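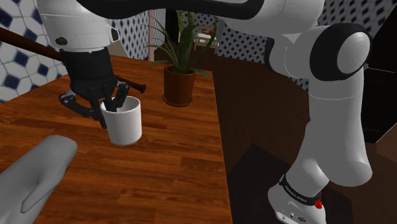
The kitchen arm: your questions, my best answers

Hi all, it's Philomena from the Ledesma kitchen. Since word got around that we're getting a robot arm on the crockery bench, I've been stopped in the corridor, the car park and once in the middle of a dental appointment. So I'm putting it all on one page. I run the kitchen side of things for Trillwood, I'm not an engineer, and where I didn't know an answer I pestered Yoon-hee Wi until I did. Last updated 1 August 2025.

What is it going to do?

Mugs, mostly. It picks up dirty mugs and cups from the return bench and puts them in the dishwasher racks, and at the other end it takes the clean ones out and lines them up for the tea trolleys. That's the whole job for now. The project name is Provau, so if you see that on the roster or on a sticky note, it's the arm. Zillska are the people supplying it and looking after the software.

Is that our kitchen in the picture?

Ha, I wish. It's a computer-made kitchen, used for practising. We do not have tiles that fancy and I would've remembered a timber benchtop like that. The arm gets most of its practice in kitchens that only exist on a computer, where it can drop as many mugs as it likes and no one has to get the dustpan out.

Why is there a pot plant on the bench?

You're the fourth person to ask! Yoon-hee says the practice kitchens get different bits and pieces in them so the arm doesn't learn to work only on a bare bench. Fair enough, too. Have a look at our return bench after morning tea and tell me it's bare. I've seen a bike helmet on there.

Its fingers are inside the mug. Is that hygienic?

This was my first question as well, and I wasn't very polite about it. For dirty mugs, I don't mind. You lot grab them like that all the time with three in each hand, I've watched you. For clean mugs it's a different story, and I've asked for an outside grip only — fingers around the body, nothing past the rim. Zillska have agreed to it, and it's written into what we sign off before the arm touches a clean rack. If you see it putting a finger inside a clean mug once it's running, that mug goes back through the wash and you come and tell me.

Why does it need a hand with fingers? Wouldn't a simple clamp do?

I asked that too (I asked a lot of things). A clamp would be fine if every mug was the same. Ours are not. We've got the straight white ones, the wide soup ones, the spouted cups for residents who need them, and whatever families have brought in over the years. Fingers can adjust a bit. They're also slower and fussier to look after, so we'll see if they earn their keep.

Am I losing my job?

No. I wouldn't be writing a cheery page about it if you were. No positions are going and nobody's contracted hours are being cut because of Provau, and I have that in writing from management. Gifty Asante, our union delegate, has a copy if you'd sooner hear it from her than from me. I won't promise what things look like years from now because I can't see that far. What I can promise is that if anything about hours comes up, you'll hear about it before it's decided.

So what changes for me on a shift?

If you're on dish-up, you'll scrape and stack but you won't be bending into the mug racks all morning. If you're on trolleys, the clean mugs should be lined up when you arrive, and I do stress should. Pots, trays, plates and cutlery are all still done by hand. So are the glasses. I'm not letting it near the glasses yet.

The time we get back is meant to go to the dining room. Ama Odoi has been saying for ages that residents wait too long for a second cuppa, and she's right, so from the start of the trial there'll be an extra pair of hands on the floor for morning tea. If you hate the idea of being out front, come and have a chat. Some of us are back-of-house people to our bones and I'm not going to force anybody into small talk.

How long is the trial?

Eight weeks, weekday mornings only, and there'll be a person from Zillska here for the first two. After that it's over to us, with someone on the phone.

Do I have to be trained?

Everyone who works in the kitchen does, casuals included. It's a paid session, groups of four, and you'll be shown how to stop the arm, how to start it again and how to clear the bench when it gets itself in a muddle. Peadar Ní Bhriain is doing the bookings, so see him for a spot. Please don't swap times among yourselves without telling him! He has a spreadsheet and he's very attached to it.

Is it safe to stand next to?

There'll be a line on the floor. Stay on your side while it's moving. If you need something from its side, stop it first, every single time, even if you're only after a teaspoon. Each end of the bench is getting a stop button, and we'll all try both in training so it isn't a mystery on the day. Don't go by any buttons you can spot on the arm in the picture, just learn the ones on our bench.

What happens when it breaks down?

We do mugs by hand, like we've always done. I'm keeping the old racks exactly where they are and there'll be a paper roster on the wall saying who jumps in. You won't be in trouble for a slow morning because the robot had a sulk.

Will it watch us?

It has a camera pointed at the bench so it can find the mugs. I asked for it to be aimed so it doesn't take in the doorway or the hand basin, and that's been done on the plans. Nobody is using it to time you. Gifty has been through the wording on this one with a very sharp pencil, and she wants to hear from you if it ever feels otherwise.

How many mugs can it break before we get cross?

We've agreed on 20 over the whole trial, residents' own mugs not included. Residents' own mugs don't go to the arm at all. They go in the blue tub and get washed by a person, because if Mum's anniversary mug gets smashed I don't want to be the one explaining that it was a software thing.

Does it have a name?

Apart from Provau? Not yet. There's a list on the fridge and I've already had to cross a few off. Keep it clean, the families can see that fridge.

I think this is a terrible idea. Who do I tell?

Me, please, and I mean it. I was pretty sour about it back in May and I still have days. Put a note in my pigeonhole, no name needed, or talk to Gifty if you'd prefer it not to be me. I'll bring the notes to the staff meeting and read them out as they're written, spelling and swearing included.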